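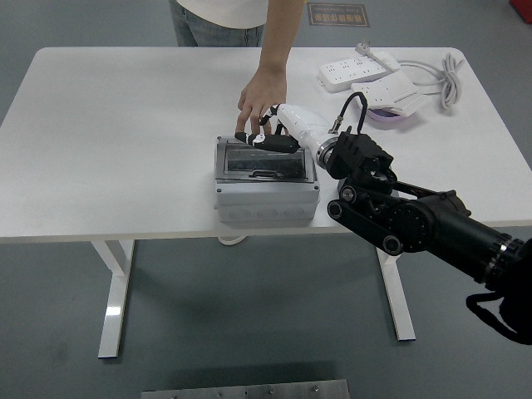
Selection and Layout of a Small Distribution Enclosure for the Nudirlow Training Bench

Final Project Report
Submitted by Oluwaseun Olatunji
Department of Building Services, Nudirlow Technical Institute
Aug 1, 2018

Summary

This report covers the selection of a plastic distribution enclosure for use in first-year wiring classes and the preparation of a standard layout for the bench on which it is taught. The work was carried out under the Briggs Teaching Equipment Fund. The report recommends a surface-mounted gray box with a transparent hinged lid and sets out how it should be positioned, opened, labeled and stored. No live testing was included in the scope. All work described was done on enclosures with no supply connected and no breakers fitted.

1. Background

First-year students at the Institute have until now learned enclosure wiring on steel cabinets fixed to the workshop wall. The cabinets are sound, but they allow only one student at a time to see inside, and the doors open into the aisle. In December the department asked for a portable alternative that could be placed on an ordinary table, viewed from both sides and returned to the store at the end of each class.

The department also asked that the new enclosure resemble the type that graduates are most likely to meet in small shops and apartments. This ruled out metal cabinets and the larger industrial boxes at an early stage.

2. Requirements

The following requirements were agreed with the department before any equipment was ordered:

The lid must be transparent, so that the position of the breakers can be checked with the lid closed.
The lid must remain attached to the body when open. Loose covers were the most common item reported missing from the store.
Cable entries must be provided as knockouts in the lower face.
The mounting rail and inner panel must be removable for cleaning and for replacement of damaged parts.
The cost of one enclosure, without breakers, must not exceed 49 dollars.

A requirement for a lockable lid was considered and dropped. Locking is covered in the second year, on different equipment.

3. Enclosures Considered

Two products were obtained for comparison. The Taltus enclosure has a lift-off cover held by corner screws. It is rigid and well finished, but the cover has to be set down somewhere each time the box is opened, and on a shared table it was soon underneath something else. The Rorkus enclosure has a hinged lid in clear smoky plastic, a small latch tab on the front of the lid, and a light gray lower body with round knockouts in a row on the front face.

Both met the cost limit. The Rorkus enclosure was preferred on account of the hinge and the visibility through the lid. The tint darkens the interior to some extent, and labels in gray or pale blue print were difficult to read through it. Black print on white tape was satisfactory and has been adopted for the class set.

4. Bench Layout

The teaching bench is a white rectangular table with rounded corners and white metal legs. It was chosen from the Institute's existing furniture. A smooth white top is helpful for this work: small screws and offcuts of wire can be seen on it at once, and it wipes clean.

The enclosure is placed in the center of the table, with the knockout face toward the student and the hinge to the rear. The instructor stands on the far side. With this arrangement the lid stands upright between the two when it is open, and the instructor can look down into the box from behind while the student works from the front.

The area to the left of the enclosure is kept free for the student's drawing and hand tools. Small parts are kept to the right. For this purpose the layout uses a dark gray block with an orange cup standing on it. The raised position keeps the cup clear of cable lying on the tabletop, and the color makes it easy to find. A shallow tray was tried first and was repeatedly dragged off the table by cable ends.

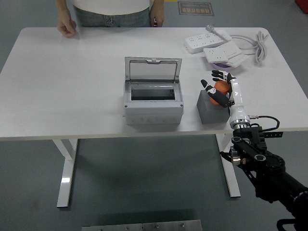 5. Procedure for Opening and Inspection

The procedure below is given to students on a printed card. It assumes a training enclosure with no supply connected.

Confirm with the instructor that the enclosure is from the training set.
Steady the body with one hand and lift the latch tab with the other.
Raise the lid until it stands by itself. Do not force it past this point.
Check that the inner panel sits flat and that the breaker opening is clear.
Check the screws at the corners of the box. Report any that are missing or damaged.
Inspect the knockouts. Only those named on the drawing may be removed.
Place all removed parts in the cup before starting the next task.
Close the lid and check the labels through it.

6. Observations from the Trial Classes

The layout was used by a group of 17 students over one half term. Most opened the lid without difficulty. Several pressed on the lid instead of lifting the tab, and the wording of the second step was revised as a result.

Knockouts were the main source of waste. Students who struck them from the outside with a screwdriver tended to crack the surrounding plastic. Scoring the edge first and working from the inside gave a cleaner hole, and the instructor now demonstrates this before the first exercise.

7. Cost

The full class set, including enclosures, rails, inner panels, labels and cups, came to 538 dollars. A further 100 dollars is requested for spare lower bodies, as these cannot be reused once the knockouts have been removed. The tables are existing stock and carry no charge.

8. Recommendations

The Rorkus enclosure should be adopted for first-year classes. The bench layout in Section 4 should be marked on each table with corner tape — the marks used in the trial lifted at the edges and a better tape is needed. The wall cabinets should be retained for second-year work on locking and isolation. Requests for the printed card may be sent to the department office.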